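Threads > Manipulation > Data collection

Filed under: imitation learning, two-arm setups, lab notes

July 16, 2026

1/ We closed the first collection round on the two-arm cell at Staststead this week. Notes follow, mostly on bookkeeping and reset procedure, which took more of our time than the model did.

2/ Totals first. 3,733 episodes recorded. 2,994 kept. The rest were dropped at review, and I'll go through the reasons below because the drop reasons have been more useful to us than the kept count.

3/ Task family is tabletop pick, handover and place, with hand tools and their storage boxes. Two arms on a shared front rail, facing in. Operators drive with a leader pair. We log joint positions, gripper commands, gripper current and the overhead view.

4/ The recorder is called Heo. We wrote it ourselves after two off-the-shelf loggers gave us streams with different clocks. Heo does one thing: it stamps everything against a single clock and refuses to start if any stream is missing. It does no compression and no resampling. All of that happens later.

5/ "Refuses to start" was an argument for weeks. Operators hated it. In May we had a looser version that started anyway and wrote a warning to a log file. 126 episodes went to disk with no right gripper current before someone read the log. Now it refuses.

6/ Largest drop category: bad start state. The episode begins while an arm is still settling, or while the operator is still in the cell arranging objects. The motion afterward can be perfect. The first second teaches the policy that arms drift at the start of a task, and it will reproduce that faithfully.

7/ Fix was a start gate. Both arms must hold within a joint tolerance for a fixed window, and the operator presses a pedal. If either arm moves in the window, the timer restarts. It adds a short wait to every episode. We accepted the wait.

8/ Second category: wrong label. The episode is tagged as a handover but the operator changed their mind and placed with one arm. These are good demonstrations of something. We relabel when the intent is obvious from the motion and drop when it isn't. Reviewers disagree on "obvious" more than I would like.

9/ We tried free-text labels for a while. Do not do this. We ended up with "hand over", "handover", "pass L to R" and "pass" for the same behavior, plus one that said "same as before". It is now a fixed list chosen before the recording starts, with a slot for "other" that requires a note.
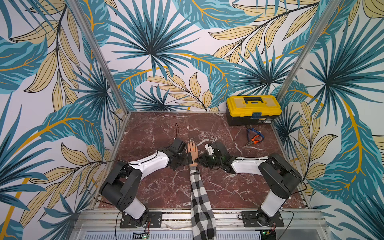 10/ Then there are the episodes with a person in the workspace. We split these into two groups at review. Group A: a hand is in view by accident, usually during setup. Group B: a hand is there on purpose and the episode is tagged that way. Group A never goes into the task set. Group B goes into its own set and is never mixed in without a flag.

11/ The split has to be made at the moment of recording. Reconstructing intent from video afterward is slow and the agreement between reviewers is poor. Heo has a toggle for it. The toggle defaults to off and resets to off after every episode, so nobody can leave it on through a whole session.

12/ Procedure for group B, for those who asked last time: low torque limits, low speed cap, second person at the stop button, arms commanded to hold before anyone reaches in. None of this replaces a proper risk assessment for your own cell. Do that first and write it down.

13/ What group B is for: a classifier that says "person in workspace" from the overhead view. It runs beside the policy and pauses it. It is not our safety system. The safety system is hardware and knows nothing about any of this.

14/ Early result on that classifier: sleeves matter more than we expected. Trained mostly on bare forearms, it missed patterned cloth at a rate I'm not going to post until we have measured it properly. So sleeve type is now a logged field, with plain, patterned and bare as the allowed values.

15/ Background matters too. We change wall panels and table surfaces between blocks of recording. Busy prints on the walls, stone patterns on the table, plain gray for the control block. A policy trained only on the plain block located tools poorly on veined surfaces. It tended to reach for the bright veins.

16/ The rule for backgrounds is one change per block. Either the walls or the table. If you change both and performance moves, you have learned very little about why. We broke this rule once to save an afternoon and ended up recording the block again.

17/ Third drop category: gripper cable snags. A cable catches, the joint lags its command for a few hundred milliseconds, then jumps. On video it looks like a hesitation. In the joint data it is unmistakable. We added a check on command-to-position lag and it finds these without a reviewer.

18/ Side note on that check. It also finds operators who push hard against the table. Same signature, different cause. Gripper current separates the two most of the time -- one more reason the missing current streams in May hurt.

19/ Review tool is Fletus. It plays the overhead view next to the joint traces and takes a single keypress: keep, drop, relabel, skip. Drop requires a reason code. Skip sends the episode to a second reviewer. There is no "maybe" key. We had one and it filled up.

20/ Reviewers work in short blocks with a set of known-bad episodes mixed in. If a reviewer passes too many of those, the block is redone by somebody else. It's an attention check on the process, and we publish it internally per block with no reviewer ID attached.

21/ Storage: raw episodes are never edited. Labels, drop codes and trims live in a separate table keyed by episode ID. When we change our minds about a drop rule we rerun a query. We have changed our minds about drop rules a lot.

22/ On failed attempts. We keep them if the operator recovers: missed grasp, regrasp, continue. We drop them if the operator gives up and resets by hand. The recoveries are worth more per episode than clean runs in our tests so far. Sample is small and I would not build a budget on it.

23/ We don't ask operators to fail on purpose. We tried, and staged misses look staged. The gripper closes slightly too early in the same way every time, and the policy picks up the early close along with the recovery.

24/ Hardware: the leader arms use Rarko joint modules. They drift with warmup. We calibrate at the start of a session and again after the first block, and the second calibration is the one that counts. Episodes from before it carry a flag.

25/ Open problem: object placement. Operators say they place tools at random. They do not. Plot the start positions and you get a soft cluster within easy reach of whichever hand did the placing, with all the long handles pointing the same way. We now display a generated position and angle before each reset.

26/ Compliance with the displayed position is decent early in a session and gets sloppy late. We cut session length instead of adding a check. Fewer episodes per day, higher keep rate, and the two came close to canceling out.

27/ Next round: same cell, same recorder, smaller task list, more surface changes, sleeve field populated from day one. I'll post the drop table with reason codes once the second review pass is done.

28/ Not releasing the data yet. Group B has people in it, even if it's mostly forearms, and the consent wording we used covers internal training only. New wording goes into use next round.

Comments

gantry_notes: On 7/, what happens if the operator wants to start from a moving state? We have conveyor tasks where a static start makes no sense.

(author): Then the gate is wrong for you. I'd gate on the velocity matching a target and keep the pedal. The pedal did more for us than the tolerance did.

lowpassfilter: The drop code table would be more useful to me than the dataset. Please include the codes you retired and when.

torque_ripple: We saw the same thing as 15/ with wood grain. A policy kept trying to grasp a knot. Shuffling surfaces within a session helped us more than whole blocks did, but the resets got painful.

(author): Did you log the surface per episode or per session? That's the part I would worry about.

torque_ripple: Per session. Yes, I know.

bench_supply_9: How do you handle relabeled episodes in the train/test split? If the relabel happens after the split you can leak.

(author): Split is by session, fixed before review. A relabel can't move an episode across it.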